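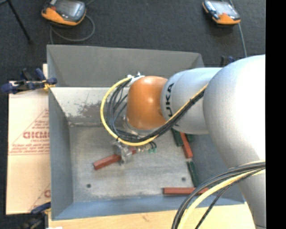
By Ihor Ostapchuk | 02/06/2022

Block sorting opens to visitors at the Gevasau works

Anyone who has ever emptied a box of bricks onto the floor and then had to put them all back will enjoy the new open bay at the Gevasau works, where reddish-brown blocks are picked out of a grey metal bin one at a time. I went along to the first public morning and stayed far longer than I meant to!

The blocks come from Pesetti, the firm two streets away, and they arrive all mixed up. Each one is gripped, lifted and sent on to the Baysal packing line next door. What I loved was the angle. A block comes up tilted, one long end hanging down to the left and the short end poking out on the other side of the gripper, and you find yourself leaning over to match it.

The arm is a KUKA, silver-grey with a bright orange wrist, and it has a great loop of yellow cable that curls out and back over itself with a bundle of black ones tucked inside. Children at the rail were very taken with the yellow loop (so was I). The bin has had a hard life by the look of it, with dark scuffs all over one patch of the pale sloping panel, and I was glad to see it hadn't been swapped for a shiny new one for the opening.

On a good day the bay gets through up to 3,747 blocks, according to the notice by the door. The trial run in February managed 639 before lunch, and the staff I spoke to were still pleased about that.

Much of the talk on the morning was about the bin itself. Sloping sides help the blocks slide down towards the middle, so the last few in the corners are less of a nuisance. An older straight-sided bin was tried first and has now gone to the stores at Kerkumon, where it holds offcuts.

Visits last 37 minutes, which includes a walk along the packing line and a chance to hold one of the blocks, and they are heavier than you'd expect. Groups meet at the side gate on the canal path. Places are free but must be booked at the works office, and children under eight need an adult with them. Wear flat shoes, as the stairs up to the viewing rail are open metal grating. The next 2 visits are already full and more will be added over the summer.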